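Saturday, 6:40 a.m.

Renewal run for the small commercial book finished overnight. 2317 policies in, 40 kicked out to manual review. Most of the 40 are the same fault as last month: the carrier feed sends the roof year as a blank and our rater reads a blank as zero, so the building gets the oldest age band. Gergely Fekete has a patch but wants to test it against the Marchand accounts first. I agreed. Those have mixed construction codes and will break it if anything does.

Called Darren Birkett at Vomley on the bakery claim. He holds that the spoilage endorsement has a 17-hour waiting period. My copy of the form has no waiting period at all. He is reading the later edition, which was not attached at renewal. Sent him the declarations page with the form number marked. No answer by lunch.
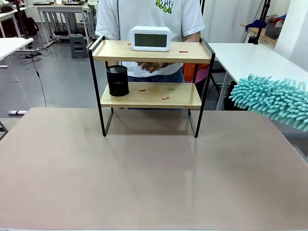 Second item with Vomley is the coinsurance clause on the Estero warehouse. The insured carries a limit set two appraisals ago. At 80 percent coinsurance they are short, and any partial loss would be cut in proportion. Wrote to Karthik Munasinghe with the math and two options — raise the limit now, or move to agreed value with a signed statement of values. He will pick agreed value. He dislikes penalties he has to explain to an owner.
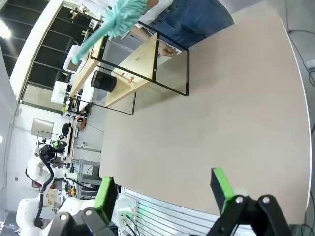
*Shelf unit on the table, black cup beside it.*

Kyu-ri Baek sent the loss runs for Luvar at 3 p.m. Five years, currently valued, one open reserve. The reserve looks high for a slip and fall with no surgery. Asked her to get the adjuster's notes before we go to market, as underwriters will price the reserve as paid.

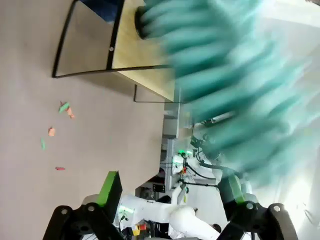
Jelle Dierckx wants certificates of insurance issued straight from the portal without a person checking them. I am against it for anything with additional insured wording. Plain certificates are fine. Told him so and he asked for it in writing — drafted, not sent.

To do: chase Darren, file the Luvar notes when they arrive, rerun the 40 after Gergely's patch.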